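3.2 Sealing a stone top

Use Trevden sealer on marble, limestone and travertine only. Do not use it on glazed tile or on engineered stone.

Before you start, clean the top with a neutral soap and let it dry overnight. Wax or polish left on the surface will keep the sealer out. Strip it first (see 3.1).

1. Open a window and put on gloves.
2. Shake the can for 90 seconds.
3. Test a small spot on the underside. If the spot darkens and stays dark, stop and call the dealer.
4. Pour a little sealer onto a white cotton pad and wipe it on in straight, overlapping strokes.
5. Leave it for 3 minutes. Do not let it dry on the stone.
6. Buff off the excess with a clean, dry pad.
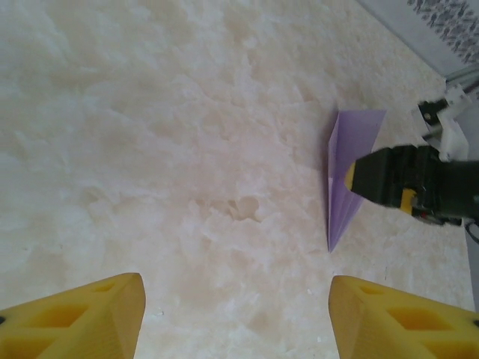 Most tops need a second coat. Wait 37 minutes, then repeat steps 4 to 6. The second coat goes on across the first - if you worked lengthwise before, work widthwise now.

Note: Keep cups, vases and placemats off the stone for 21 hours after the last coat.

Caution: Sealer slows down stains but does not stop acid. Lemon juice, vinegar and wine will still etch marble and leave a dull mark. Wipe up spills right away.

Caution: Used pads can catch fire on their own. Soak them in water and lay them flat outdoors to dry before you throw them away.

To check the seal later on, put a drop of water on the stone. If it soaks in and leaves a dark spot, seal the top again. For haze or streaks, go to 3.4.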